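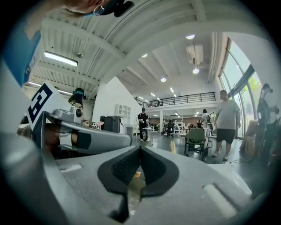 What does the new water-based floor finish from Visotcombe change for building owners? It shortens the time a room has to stay closed after coating, from two days to a single night.

Reading time: 2 minutes

Visotcombe Introduces Gradberg 82 Water-Based Finish for Wood Floors

Visotcombe, a maker of coatings for interior wood, will begin shipping Gradberg 82 to flooring contractors in October. The product is a two-part, water-based polyurethane finish for hardwood and softwood floors in schools, offices and public halls. It replaces Gradberg Standard, which will stay on the price list until present stock is sold.

Gradberg 82 is supplied as a base and a hardener, mixed on site. Once mixed, the finish must be used within 2 hours. It can be recoated after 45 minutes at a room temperature of 70 degrees Fahrenheit and normal humidity. Colder rooms and closed windows lengthen the drying time, and the data sheet gives a correction table for both. Light foot traffic is allowed the next morning if the last coat is down by 6 p.m. Rugs and heavy furniture should wait until the film has reached full hardness.

The change most contractors will notice is in the hardener. The earlier product used a thick hardener that had to be stirred in slowly, and poor mixing was the main cause of soft patches reported to the company. The new hardener is thinner and can be shaken into the base in the same container. The mixing ratio is printed on the neck label.

"Most of the complaints we handled came down to mixing or to sanding dust left between boards," said Minoru Yoshida, technical manager at Visotcombe. "We could do something about the first one. For the second, the instructions still say to vacuum twice, and we mean it."

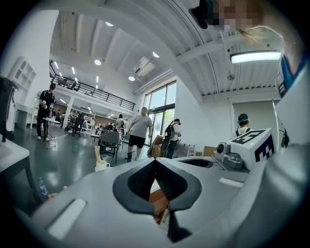

Wood surface in an orange-brown tone.

Gradberg 82 comes in matte and satin. A gloss version was tested and dropped, as it showed roller marks on wide boards under low side light. The finish can be applied by roller or brush over bare sanded wood, or over an old water-based coating that is sound and has been lightly sanded. It is not approved over wax or oil. Where the old coating is unknown, a test patch is required before the warranty applies.

Before release, the finish was used on floors at the Kinoshita community hall, where the main room was sanded and coated in sections while the kitchen and side rooms stayed open. The application notes from that job form the basis of the section on overlap lines in the new contractor guide.

Sales and technical support will be handled by Grosolberg, which already distributes the company's stains and fillers. Sample boards and the contractor guide are available on request. Price lists will be sent to account holders before the first shipment.

Contact: Visotcombe Press Office | Copyright Visotcombe. All rights reserved. | Back to top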